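ok thread on getting rid of your kid's old toys without losing your mind or your whole weekend. did this all through December, learning as I went

1/ start with one box. not the closet, not the basement. one box. I started with the basement and sat on the stairs for an hour looking at it

2/ don't do it with the kid in the room if the kid is under six. mine suddenly loved a puzzle she hadn't touched in two years. missing four pieces. slept with the lid

3/ over six, do it with them. Wanda gave hers a shelf and said whatever fits on the shelf stays. worked way better than my speeches

4/ stuffed animals are the worst. most thrift stores near us won't take them. call first!! I drove out to Zurkstead with two bags and drove right back with two bags

5/ the animal shelter took ours tho. no button eyes, no beads inside, washed. ask yours what they want, they all have diffrent rules

6/ building bricks. do NOT throw these out. even the loose ones, even the mixed off-brand stuff. somebody always wants them
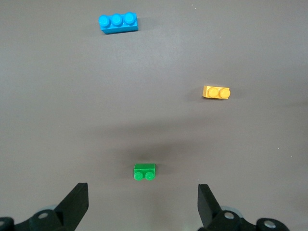 7/ washing bricks – mesh laundry bag, lukewarm water, a little dish soap, swish it around in the tub. lay them out on a towel overnight. anything with stickers or a battery stays out of the water

8/ sell by the bag, don't sort by set. I spent three evenings trying to rebuild one fire station. got it to 516 pieces and the box said 987. gave up, bagged it all, sold it for $60 to the first person who wrote

9/ pricing – look at what stuff SOLD for, not what people are asking. everybody is asking too much. me included, for like a month

10/ board games: count the cards before you list it. or just write "not counted" and price it low. Glenys bought one off me with no dice and was very nice about it but still

11/ wooden train stuff goes fast. I put up a bag of track for $39 at 7 am and it was gone before I finished my coffee

12/ baby toys, check for recalls first. takes two minutes. found one on our list, it went in the trash and not in the give away pile

13/ keep ONE thing per year for yourself. small. mine are in a shoebox, there's a plastic cow in there I would fight you for

14/ porch pickup only, cash in the mailbox or pay ahead. if they ask more than five questions they are not coming

15/ whatever is left after two weeks goes to the curb with a free sign. don't bring it back in the house. I brought it back in the house

ok thats it, the closet is next. if anyone in Skodedstead wants a play kitchen with one door pls message me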